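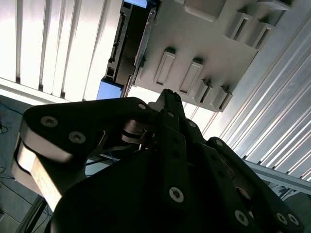

Home - News - Projects - Sites - Careers - Contact

Skedari opens second collection site at Kumlow

KUMLOW, February 22, 2020 - Skedari has opened a second site for the recording of robot handling work, in the former seed store at Kumlow. The site adds 26 working stations to those already in use at the company's main premises and will supply the Grirnisano project, a programme to teach robot arms everyday handling tasks by example.

Under Grirnisano, a trained operator guides a robot arm through a task by hand control while the movement of the arm, the opening and closing of the gripper and the view from a small camera mounted at the wrist are recorded together. Each completed run is stored as a single example. The learning system is then trained on many such examples of the same task, carried out by different operators and with the objects set down in different places.

The first stage of the project ended in December with 2000 accepted examples of one task, the moving of small packaged goods from a tray to a shelf. Runs in which the object was dropped were kept and marked as such, as the project team wishes the system to learn from recoveries as well as from clean runs. Runs with missing camera footage were removed.

Work at Kumlow will begin with two further tasks: the sorting of mixed fixings into bins, and the plugging and unplugging of common connectors. Both call for closer finger control than the first task, and operators will complete a longer period of training before their runs are counted. Skedari expects each station to produce 400 accepted examples before the tasks are reviewed.

Okonkwo, which supplies the mounting parts and wrist brackets for the stations, will keep a small workshop on the site. Camera position is checked at the start of every shift against a printed target, and any station found to be out of line is withdrawn until it has been set again. The company found during the first stage that a slight shift in the camera could spoil a full day of recording - a fault that was often noticed only when the examples were reviewed.

"The quality of a learning system depends on the care taken over the examples it is given," the company said in a statement. "Kumlow gives us the room to record more of them, and to check them properly on the day they are made."

Recruitment of operators for the evening shift is under way. No previous experience with robots is required. Applications may be made through the Careers page.

Enquiries from the press should be addressed to the Skedari communications office.

Comments (3)

millrace44
Is the evening shift paid at a different rate? The Careers page only lists days.

Tansy B
Good to see the seed store in use again. Will there be parking on the lane side?

hexkey
Would like to know how a dropped object gets marked. Does the operator do it during the run or does someone go through the footage later?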